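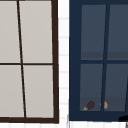
3 min read

Kitchen arm, shared workshop build: inspection checklist with comments

Oct 31, 2018

This is the checklist we go through at Rindbridge before the arm is allowed to move under power. The simulated kitchen gets its own section, as most of our faults have been found there first. Comments are from the last full inspection. Items marked OPEN stay open until someone signs them off on the sheet by the door.

1. Base and mounting

1.1 Base plate bolts tight, paint marks lined up. PASS.
1.2 Bench does not rock with the arm at full reach. PASS. We put a shim under the back leg and glued it.
1.3 Tape line on the floor complete. FAIL, then fixed. The old tape had lifted near the drill press. Relaid with the wide yellow kind.

2. Power and stop

2.1 Emergency stop cuts motor power from any pose. PASS. Tested in 13 poses.
2.2 Stop button can be reached from outside the tape line. PASS.
2.3 Supply fused and labeled. PASS, but the label is in pencil. Please redo it.
2.4 Arm does not drop when power is cut. OPEN. The shoulder holds. The elbow sags slowly, and with a plate in the fingers that matters. The Uzor brake is on order and should be in by December.

3. Wiring

3.1 No cable pinched at any joint. PASS.
3.2 Strain relief at the wrist. PASS, replaced. The first clip was a printed one and had cracked along the layer lines.
3.3 Gripper connector locked. PASS. Push until it clicks, then pull on it.

4. Simulated kitchen

4.1 Scene loads with no objects falling through surfaces. PASS after 100 loads.
4.2 Cabinet doors and sink rim have collision shapes. PASS for the doors. The sink rim was missing one side, and the fingers went straight through it. Corrected in the Kikcombe scene file.
4.3 Joint limits in the model match the real arm. FAIL, then fixed. The wrist limit was typed in degrees where the file wanted radians.
4.4 Camera views agree with the model after a restart. PASS.
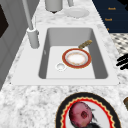 4.5 Fingers keep clear of the counter during side approaches. OPEN. The clearance setting is too small for low reaches. Raise it and run the full set again – all 982 saved paths, including the short ones.
4.6 Round and flat objects both in the test set. PASS. Fruit and plates are the two we care about most, and they need different grip force.

5. Gripper

5.1 Finger pads glued flat, edges down. PASS.
5.2 Force limit set in the controller as well as the script. PASS. Check the controller value by reading it back. The Irnonano board goes back to its default after a firmware update and gives no warning.
5.3 Nothing breakable in the first powered test. PASS. Foam blocks only.

6. Before anyone leaves

6.1 Main switch off, key on the hook.
6.2 Arm parked on its rest.
6.3 Log file copied to the shared drive.

Result: 2 items open, 2.4 and 4.5. Low speed only, with one person at the stop button – no unattended runs until both are closed.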